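Search this site
Enter keywords
Search

Review: The Prirnus Studio Desk in the First-Year Architecture Program

The School of Architecture at Prolham replaced the drafting tables in its first-year studio with the Prirnus studio desk at the start of the last academic year. This review was prepared at the request of the program office and is offered to other schools that are considering a similar purchase. It reflects two semesters of daily use by students and teaching staff, and it was written by Simone Arruda, studio coordinator, with comments from Tin-yau Lau and Ronaldo Meireles, who teach the first-year sequence.

The desk is sold as a single piece of furniture for drawing, model making and laptop work. The top tilts from flat to a steep drafting angle and locks in 5 positions. A shallow drawer runs along the left side, and a shelf below the knee space holds rolled drawings. The school paid $300 per desk, delivered and assembled. Casters were offered as an extra and were declined.

Assembly and delivery

The desks were delivered in July, while the building was closed to students. The supplier's crew completed the work in 2 days and removed the packing material. Several tops had to be adjusted before the tilt would lock evenly on both sides, and the supplier returned within the week to do so. The printed instructions are adequate for a person with some experience of furniture assembly. They do not explain how to set the tension on the tilt, and this information had to be requested by telephone.

Drawing

For hand drawing the desk performs very well. The surface is firm and takes a parallel bar without wobble, even at the steepest position. Mr. Meireles, whose students spend most of the fall on ink and pencil work, reports fewer complaints about posture than with the former tables. The lip at the lower edge keeps pencils from rolling off, although it presses into the forearm when the top is flat. Students in the evening section took to covering it with a folded towel.

The lighting bracket is less successful. It accepts only lamps with a narrow stem, and many students arrive with a lamp of their own that does not fit.

Model making

The desk is acceptable for small models in paper, card and basswood. It is not suited to heavier work. The finish on the top marks easily under a knife, and a cutting mat should be considered compulsory. Plaster and casting work remains in the Moura workshop, where the older benches have been kept. Ms. Lau has asked that the record show her preference for a thicker top, and that she would accept a heavier desk in exchange. The manufacturer rates the top for loads that are well above anything a first-year project requires, but repeated hammering loosens the tilt lock and should not be permitted.

Storage

Storage is the weakest part of the design. The drawer is deep enough for pens, scales and a triangle, but it will not take a bottle of glue standing up. The shelf is generous in length and holds a full semester of rolled sheets. There is no lock on either. The school has since assigned a locker to each student, and this added to the total cost of the project. 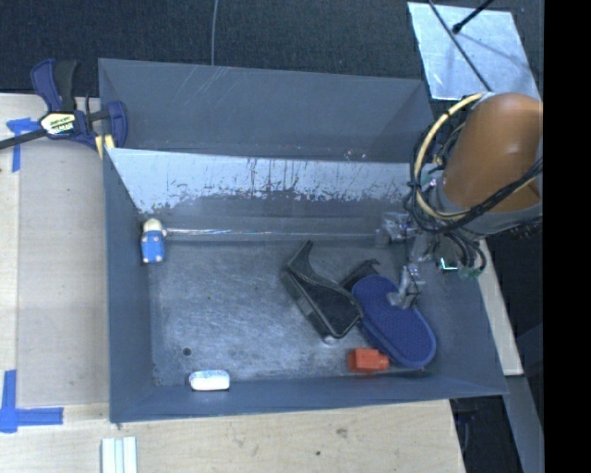
Can the desk be shared by students in different studio sections?

Sharing is possible and was done here throughout the spring semester, with one student using the desk in the morning and another in the afternoon. It works best when each student clears the top at the end of the session and keeps drawings in a locker, as the single drawer cannot be divided.

Comparison with the Pritent table

Before the purchase, the school borrowed a Pritent table for a short trial. The Pritent has a better drawer and a lock, and its surface resists knife marks. Its tilt is limited, however, and the staff who teach hand drawing found it too low for students who prefer to stand. Programs that have moved most of their first-year work to the computer may reach a different decision – the Pritent is the better desk for a laptop and a monitor.

Service

Requests for replacement parts were answered promptly. Two locking handles were sent without charge under the warranty. Ivone Sales of the program office, who handled the correspondence, notes that orders must quote the serial number printed under the top, and recommends recording these numbers before the desks are placed against a wall.

Recommendation

The Prirnus studio desk is recommended for programs in which drawing by hand remains a central part of the first year. It is recommended with reservations where model making is the main activity. The school intends to purchase further desks for the second-year studio, subject to the approval of the budget, and has asked the supplier to quote for a version with a locking drawer.

Reviewed 8/16/25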